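4. Recording your first set of examples

Right, you've got Skitora installed and both grippers show green on the status page, so now comes the fun bit! I've done this more times than I can count and I still forget step 2, so read the lot before you start.

1. Make a new task folder. I name mine after the object and the move, like spatula_pickup. Keep the names short, the export tool is fussy.

2. Squeeze each gripper fully closed, then fully open, and wait for the beep. Do the left one first.

3. Put your object down between the grippers. Turn it a bit differently every time (the model gets lazy if the handle always points the same way).

4. Press record, count to two in your head, then start moving.
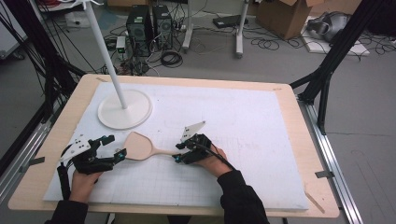
5. Go slower than feels natural. Gilles Tessier whips through his like he's flipping pancakes, and we ended up binning 39 of his 138 takes for blur. Sorry, Gilles.

6. Finish with both grippers open and held still, then press stop. If you fumbled, hit discard straight away and carry on.

Note: 40 good takes is plenty for a first training run. Have a look at how it behaves before you record any more, and save your wrists.

Note: long sleeves are fine, but push them back if they start catching on the trigger.

Caution: keep the cable on the outside of your arm and leave some slack in it. A sharp tug can knock the plug out partway through a take, and the file won't save.

Caution: take a break every 4 sets or so. Tired hands make wobbly examples, and the robot will happily learn the wobble too.

When the folder's full, go to section 5 for labelling.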